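An afternoon at the Otgate open house
July, by a regular visitor

I had been meaning to go to the Otgate open house for ages, and I'm so glad I finally caught the early train, because the simulation room alone was worth the fare (and the tea was free!). Zolar have the whole upper floor now, and they use it to gather examples for Flinora, their learning system for kitchen jobs. All of it happens in rendered kitchens, with a person steering the gripper.

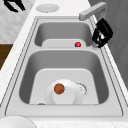 We were each given a stool and a cup of something warm, and our guide explained that a session is made up of 100 attempts, with a good long break after the first 80. I had a go myself and was dreadful at it. Your hand wants to hurry and the gripper doesn't, and you end up holding your breath over a piece of pretend crockery.
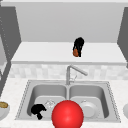 Do the clumsy attempts get thrown away? Most are kept and labelled as failures, so that Flinora has something to compare the good ones with.

I found that rather comforting, I must say! My own efforts went in as numbers 226 and onwards of the day.

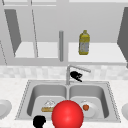
Oberholzer, who supply the hand controllers, had a table at the far end of the room, and I spent far too long there trying the stiff one and then the soft one and then the stiff one again. The person next to me was practising in a sink with a round plate in the right basin and a small orange-red fruit on it, and we had a lovely chat about how hard it is to judge depth on a flat screen. The red ball marks where the end of the arm is, which helps once you get used to it. I preferred the soft controller in the end, though my thumb ached all the way home.

Contact the visits desk: extension 777 | Back to top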